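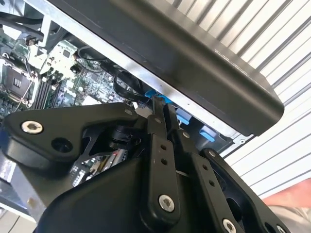
A student asked in December whether a horse that looks healthy can skip the fecal egg count. It cannot. Most adult horses with strongyles show no outward signs, and a few animals shed most of the eggs on a pasture.

Handout 2: Fecal egg counts in horses
Clitby Farm, teaching herd

Take fresh manure, seal it in a bag with the air pressed out, and keep it cool. Do not freeze it. Weigh out 4 grams for the McMaster slide.

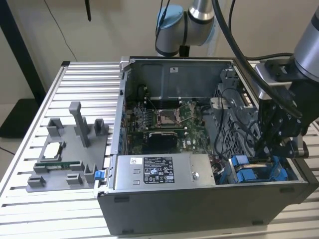
Mix with flotation solution, strain, fill both chambers, and let the slide stand before reading. Results are given in eggs per gram (EPG). In this course a horse above 500 EPG is a high shedder. One mare at Clitby reached almost 3,000. 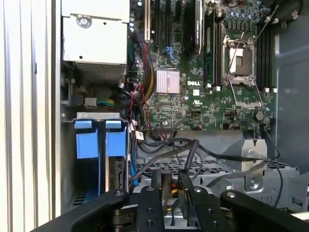 R. Malabanan

Repeat the count 14 days after treatment and work out the percent reduction. A poor reduction suggests resistance or underdosing; check the body weight used.

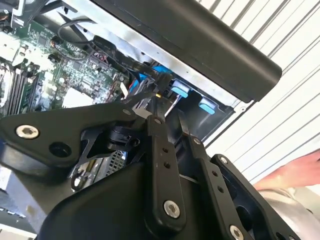

Does the count pick up tapeworms? Not reliably, and encysted small strongyles are missed as well.

Read before lab: Pisunstead notes, section on larval stages.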